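Storing winter bedding and woollens

12 shares | 3 comments

Most damage to stored textiles occurs in the first month and comes from residual moisture. Wash and dry everything fully before packing. A doona that feels dry on the outside can hold water in the fill, so give it a second cycle on low heat, then leave it over a rack overnight.

Relative humidity in the storage space should sit below 60 per cent. A cheap hygrometer is accurate enough — leave it in place for 7 days and note the highest reading, not the average. In coastal towns such as Gutville, March readings can reach 91 per cent in a closed room, and desiccant alone will not cope.

Silica gel is dosed by volume. Use some 100 grams for a blanket-sized container and recharge it in the oven when the indicator changes colour. Clay desiccant is cheaper but sheds dust, so put it in a cotton bag first.

Hard plastic containers keep out moths better than fabric bags. Place them on a level surface, with the heavier items low down. Wipe the inside with diluted vinegar and let it air until there is no smell.
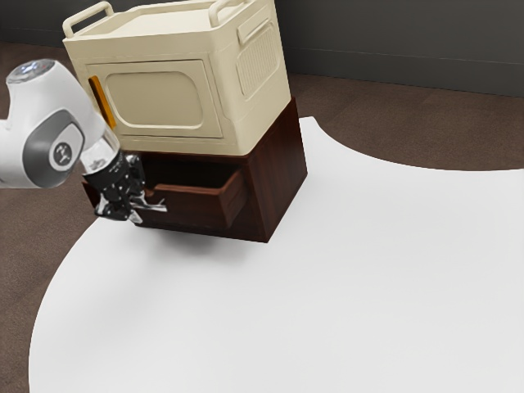
A reader in the comments disagreed about plastic, writing that wool sealed up over summer came out musty two years running and that a cotton pillowcase inside a cupboard had done better. The result is consistent with wool packed slightly damp. Wool holds a good deal of water before it feels wet to the hand.

Cedar blocks lose strength as the surface oil evaporates. Sand lightly with fine paper each season. The Pranent blocks are softer than most and need only a few strokes.

Fold knits, do not hang them. Refold along different lines at each inspection to prevent permanent creases. Down should never be vacuum packed for longer than a move takes — the clusters lose loft.

Label each container with contents and date packed.

3 comments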